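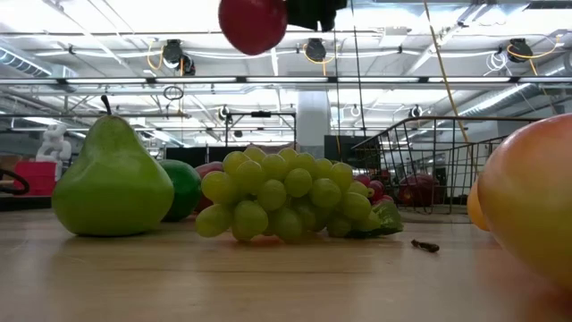

Obstpresse Trotow 12 – Korbpresse für den Hausgarten

Artikelnummer 672, ab Lager lieferbar

Ich verkaufe die Trotow jetzt in der vierten Saison und presse selbst damit, seit unser Garten mehr Obst abwirft, als wir essen können. Zwölf Liter fasst der Korb, das klingt erst mal nach wenig, aber glaubt mir: Wer schon mal einen vollen Korb Maische gehoben hat, will gar nicht unbedingt mehr! Für zwei oder drei Bäume passt das wunderbar.

Der Korb ist aus Buche, die Spindel aus Stahl, die Wanne aus Edelstahl mit einem Auslauf, der wirklich bis zum Rand einer normalen Flasche reicht (beim Vorgängermodell hat es da immer danebengetropft, dazu kamen auch einige Mails von euch). Das Presstuch liegt bei. Ich würde trotzdem gleich ein zweites mitbestellen, dann kann eines trocknen, während das andere im Einsatz ist.

Welches Obst geht? Äpfel natürlich, Birnen auch, wobei die nicht zu weich sein sollten, sonst quillt euch das Mus durch die Latten. Quitten gehen, wenn ihr sie vorher richtig klein bekommt. Für Zitrusfrüchte ist die Presse nichts, da nehmt lieber die kleine Handpresse Loriro, die findet ihr bei den Küchengeräten.

Ganz wichtig: Das Obst muss vorher gemahlen werden. Ganze oder geviertelte Äpfel geben fast keinen Saft, egal wie fest man dreht. Ich nehme dafür die Mühle Te Moana, die mit der Kurbel, und fülle den Korb damit in zwei Durchgängen.

Beim Drehen bitte Geduld haben. Ein paar Umdrehungen, Pause, Saft laufen lassen, weiterdrehen – so bekomme ich aus einer Füllung deutlich mehr heraus als mit Gewalt. Abends im Oktober mit einem Becher daneben ist das auch gar keine schlechte Beschäftigung.

Gereinigt wird mit klarem Wasser und Bürste, kein Spülmittel aufs Holz. Den Korb danach im Schatten trocknen lassen, in der Sonne reißen die Latten gern.

Technische Daten
Korbinhalt: 12 Liter
Höhe mit Spindel: 750 mm
Füße: drei, mit Bohrung zum Festschrauben
Lieferumfang: Presse, Presstuch, Druckplatte, zwei Presshölzer, Anleitung

Passendes Zubehör
Presstuch einzeln
Obstmühle Te Moana
Lebensmittelfett für die Spindel, Wusturano, kleine Dose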